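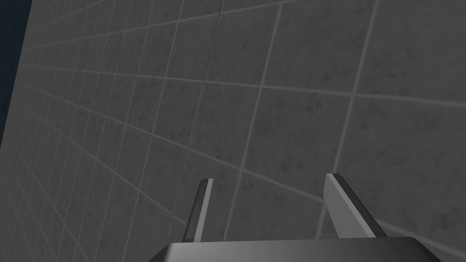

The Stesstead gripper is a two-finger robot gripper developed in a shared workshop in Vustbridge. It was first made as a computer model, and later as a physical part for a small home-built arm. The plans are free to copy, and several builders have made their own versions.

History

The workshop opened in 2001 as a place for repairing bicycles and radios. Robotics came much later, when members wanted an arm to sort screws and washers. The first gripper, called Rallance, had three fingers and was too heavy for the motor of the wrist. The Stesstead replaced it in October of the following year.

Design

The gripper has a flat base and two fingers, which open and close together. One motor moves both of them through a pair of gears. The fully built unit weighs 42 grams less than the Rallance, and its colour is left to the builder. The fingers are fixed with screws, so a broken one can be changed without opening the base.

Simulation

Members test each change in a simulator before they print any plastic. The usual test repeats the closing movement 4000 times, with small differences in the starting position. This takes over 37 minutes on the workshop computer – an older machine, shared with the cutting table.

Variants

The Okeke version uses longer fingers with rubber pads and was made for picking up seed trays. It needs a stronger spring, and its files are kept separately from the main plans.

See also

Robot end effector
Parallel gripper
Community workshop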